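Petition counter stuck at 3,719 and confirmation links going to the wrong page
Product: Durura Petitions, hosted blog add-on
Status: Open (waiting on you folks)
Priority: High, says me

Original message

Hi there, I'm back, and I'm sorry this one is long. I run a one-person political blog covering Eltley and the county around it, mostly the commission, the school board, and whoever is trying to move a polling place this year. I've been on Durura since you only did newsletters. Right now I have a petition up asking the commission to keep the early voting site on Maruyama Avenue open through the fall, and something's wrong with it.

The counter says 3,719. It has said 3,719 since Sunday night. I know people are still signing, as I'm getting the little "you have a new supporter" emails, plenty of them, and my own aunt's name is in there (she signed in all capitals, as she does everything). But the number on the public page won't budge.

I wouldn't be this worked up over a number if it weren't politics. The pro-closure crowd in my comments has already decided I made the total up and forgot to keep faking it. One guy has been posting screenshots of it every few hours with the time circled in red! So every hour it stays frozen is another round of that, and I have to present the thing to the commission before they vote on the consolidation plan.

The second problem might be the same problem, I can't tell. The email people get after signing has a "confirm your signature" link, and for some of them it opens my old Measure 6 page from the spring. Measure 6 was the library levy. It's over, it passed, I've moved on. A reader who thinks she's confirming a petition about voting hours and lands on a library levy is going to close the tab, and I don't blame her.

What I've tried before writing:
Cleared my browser. Tried my phone. Tried the phone with the wifi off.
Logged out of Durura and back in.
Switched the counter widget off and on. It came back at 3,719, naturally.
Signed it myself with a spare address. Got the confirm email, and the link went to the right page. Counter didn't move.

Theme is the plain one. The site itself sits on Plavon, the cheap plan.

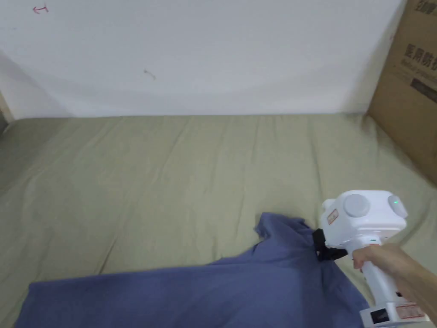

Update, same day, after your first reply

Thanks for getting back so quickly. You asked for the export, so it's attached, the full list and then the one filtered to "confirmed." I did take a look before sending it. The full list is longer than the counter by about 900 names, which is a lot of people to go missing in a town our size.

You asked if I had "count confirmed only" turned on. I did, yes, and I want it on. I'm not going to walk into the commission chamber with a pile of unconfirmed names, they threw out half of a zoning petition two years ago over that and it was a mess for everybody. So please don't fix it by turning that off. If the number drops when it's counted right, then it drops and I'll post a correction.

You also asked about the ZIP filter. I have it set to Eltley ZIPs plus the two county ones that vote at Maruyama Avenue. I hadn't thought about people who type the nine-digit version. There are a bunch of those in the export. Does the filter reject those quietly? If it does, could it please say so out loud on the form, like in red, under the box? People who care enough to type the extra four digits are exactly the ones who show up to meetings.

Update, next morning, 7:40

Tried what you suggested overnight. Results:

Changed the ZIP rule to "starts with." Signed again with the nine-digit ZIP. It went through and I got the email. So that's one thing fixed, I think. Before the change the same entry just spun and then showed the thank-you page anyway, which is a terrible way to turn somebody down.

Counter: still 3,719.

Confirm link: went to the right page for me, again. But a reader forwarded me hers from last night and it has the old Measure 6 address in it, plain as day. I pasted the whole email into the ticket below the fold so you can see the headers. The only difference I can find is that she signed from the box at the bottom of my article about the commission's budget hearing, and I always test from the petition page itself. I never think to scroll down to that box. I put it there in the spring and I guess it's been copied forward into every article since.

So I opened the article template and sure enough, the embed in there still has the old petition ID. The title and the text on it update from the new petition but the ID underneath is the old one. I don't know how it can be half and half like that. Is that supposed to be possible?

I've swapped in the new embed. There were 13 articles with the old one pasted in by hand from before I learned to use the template, and I fixed those one by one with my coffee going cold next to me. The template took care of the rest.

Meanwhile the comments have moved on from "the number is fake" to "the number is fake and the link is a phishing scam." I put up a short note saying there's a technical problem, that I've reported it, and that anyone who landed on the levy page should wait for a new email. I left the nasty comments up. I have a rule about only deleting threats and people's home addresses, and I'm sticking to it even when I'd rather not.

Update, 11:15

You said the people who confirmed through the old box were counted, only toward Measure 6. I went and looked and oh boy. The library levy petition, which closed months ago, has been picking up supporters all week. It must be the most popular library levy in the state.

Questions on that, in the order I thought of them:

Can you move those signatures over to the right petition, or do I need to ask each person to sign again? They saw the title and text of the voting site petition when they signed, so I feel all right about moving them, but I want a record of it. The county attorney is picky. Something on your letterhead (do you have letterhead?) saying which ones were moved and what wording was on the screen would help me a lot.

Can the ones who never confirmed get a fresh email with the right link? Please send it once. If they get three of them I'll hear about it at the grocery store.

Do the signature times stay the same when they're moved? I'd like them to.

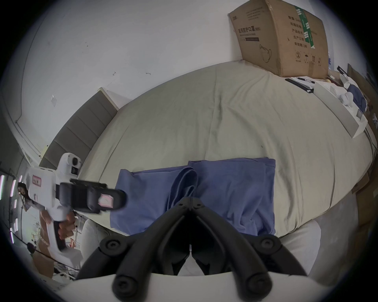 The widget on the petition page is a separate headache, I've decided. I went through the Plavon control panel and there's a page cache setting I've never touched, set to hold pages until "content changes." My guess is a counter ticking up doesn't look like a content change to it. I edited one comma in the petition text, saved, and the number jumped! It went up by a handful, the ones who had come in through the main page since Sunday. Then it froze again at the new number.

I put the petition page on the "never cache" list. Signed with yet another spare address, confirmed, and the counter moved by one while I was looking at it. I may have said something out loud.

I'll take out my own test signatures before the export goes anywhere. There are three on the list now, all with "test" in the last name, so please don't move those or count them if you're running anything on your end.

Update, 4:30 in the afternoon

Where things stand as far as I can tell:

Nine-digit ZIPs go through.
New signers from the article box get the right link. I tested from four different articles, including one really old one about parking downtown.
Counter moves.
The signatures sitting under Measure 6 are still sitting under Measure 6.
No fresh confirmation emails have gone out yet, at least my reader who sent me hers hasn't gotten one.

So please don't close the ticket. I saw it flip to "Resolved" for a minute after lunch and nearly fell off my chair. The last two are the ones that matter for the commission. The packet deadline is noon the day before the meeting and I have to print everything on paper, double-sided, with the names in alphabetical order, which your export doesn't do by last name by the way. I've been sorting it by hand in a spreadsheet and it trips over anybody with two last names. That's a separate request if you need me to open a separate ticket for it, just tell me where.

One more thing on the ZIP rule. The people who were turned away with the nine-digit version before I changed it, are they anywhere? I see some of them in the full list with a blank in the status column, and others who wrote to me saying they signed aren't in there at all. If there's a log of rejected entries I'd love to see it. If there isn't, I'll put a post up tonight asking people to check their inbox and sign again if they never got anything.

I'm around until nine or so this evening, then back on in the morning. Email is better than the phone, I'll be sitting in on the planning session and they make us turn ringers off.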